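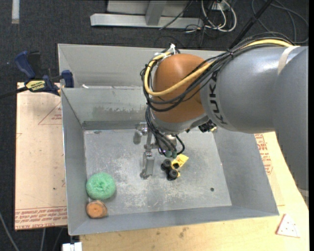
Figure 3. Large sheet-metal bin of the open-top type, set partly on a wooden tabletop.

3.2 Storage containers and handling of returned parts

The survey of the Julport repair depot covered all goods that came back from customers between the February stock count and the end of the same quarter. In that period the depot logged 2,710 returned items. Most were small appliance parts: motors, switches, pump housings, door seals and power cords. The depot had no common rule for where a returned part should wait before someone looked at it, and each shift had its own habit. We therefore recorded the type of container as well as the time each part spent in it.

Two types of container were in regular use. The first was the open-top metal bin (Figure 3). The second was a stackable plastic tray with a card slot on the front, bought from Flodness when the depot moved to its present building. Metal bins were used for mixed returns and trays for parts that had already been matched to an order number. In practice the line between the two was loose. Trays ran short by Friday in most weeks, and matched parts then went into whichever bin had space.

Waiting time was measured from the scan at the receiving desk to the first entry made by an inspector. Parts placed in trays had a median wait of 2 working days, against 4 for parts placed in bins. The gap was widest for small items. A switch or a seal that went into a bin tended to end up under heavier parts, and inspectors told us they worked from the top down. Pump housings, which are bulky and easy to spot, waited nearly as long in trays as in bins.

We considered whether the difference could be explained by the order number alone. A matched part is easier to process, and it would be handled sooner whatever it was kept in. To check this we looked only at matched parts and compared those that had gone into trays with those that had gone into bins on tray-short days. The bin group still waited longer, although the gap was smaller than in the full set. Workload on those days was also higher, and we were not able to separate the two effects fully.

Lost labels were a second problem. The depot prints its labels on Melnychuk stock, a paper label with a light adhesive meant to come off without leaving residue. It does well on plastic and painted surfaces. On oily motor casings it often peeled, and a loose label at the bottom of a mixed bin could not be traced to a part with any confidence. Inspectors put such labels in an envelope at the end of the shift. The parts themselves were given new numbers, so some of them appear twice in the depot's own records. We removed the duplicates where the serial number could be read.

The depot manager's estimate before the survey was that a mixed bin could hold up to 2,000 small parts before it became hard to search. Our notes do not support a single limit of this kind. Searching became slow well before a bin was full if the contents varied in size, and a fuller bin holding only power cords gave little trouble.

Stock records were kept in Trovico, which stores a shelf code but has no field for the container. Staff who wanted to note the container typed it into the comment line – sometimes as a number, sometimes as a color or a nickname. These comments were coded by hand for the present study. Entries that could not be tied to a known container were left out of the waiting-time figures but kept in the totals for returned items.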